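Been reading old zines on dishwashing this week. A thread on doing it at the table with no sink.

Our kitchen at Inthanon has one tap and it is down the hall. So we carry the water in and wash up on the wooden table, the way Lajos Oláh described in Rekent back in March.

You need a small tray for the suds, a sponge with a rough side, and a big clear bowl. Change the water when it goes gray.
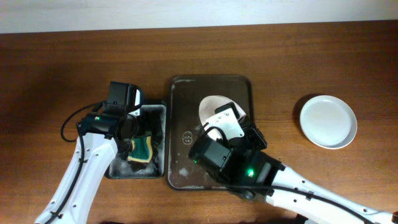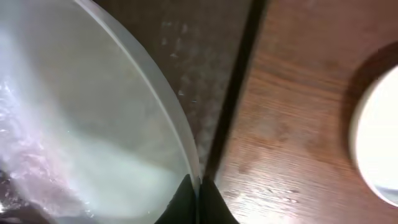 Rekent, no. 8, p. 2

The sponge stays down in the tray with the foam. Green side for anything stuck on, yellow side for the rest.

Lajos used an enamel basin. I like a clear container better – you can tell at a glance how cloudy things have got in there.

Fongchan Paisan wrote to say a metal tray will mark a wood table if you drag it. Fair point. Lift it, or put a cloth under it.

Use less soap than you think. One squirt of Fleketti does a full tray and it still takes a while to rinse off.

Glasses first, then plates, then pans. If you do pans first you will be walking down the hall again.

Wipe the table along the grain when you finish and leave the sponge standing on its edge to dry.

Someone asked where to find the zine. It ran from 2000 and the library here has 3 issues, all in the same box. Number 8 is the one with the washing-up piece.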